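Ticket: finger pads, replacement or upgrade
Raised by: Rhun Mostyn
Site: Lakness
Status: waiting on quote

Tuesday. Both arms running the paper cup task. Ops have asked whether we can get through to April on the pads we have or need to order now. One gripper's mesh face has white residue smeared on it. I don't want to put in for new fingers until we've tried cleaning.
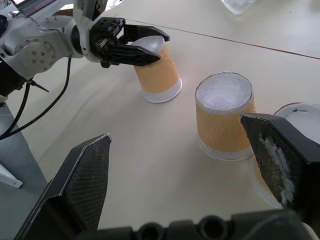
Prices so far, per set of 2 fingers: Prendia 31 pounds, Poojary 20 pounds. Poojary won't confirm the mounting holes match ours, so I've asked for a drawing. Fliser only sell the complete gripper and that won't fit this year's budget.

Update, 14:20. Purchasing want to know if one spare set would do. I'd say no. We have 2 arms on the table and they should be on the same pads, otherwise we can't compare grip between left and right.

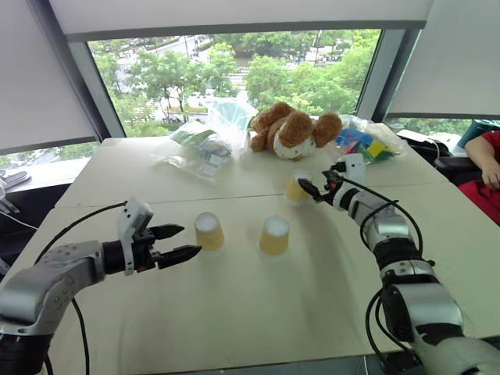

Both arms at the table with three paper cups.

Next: wipe the pads, rerun, chase Poojary for the drawing. Please leave the ticket open.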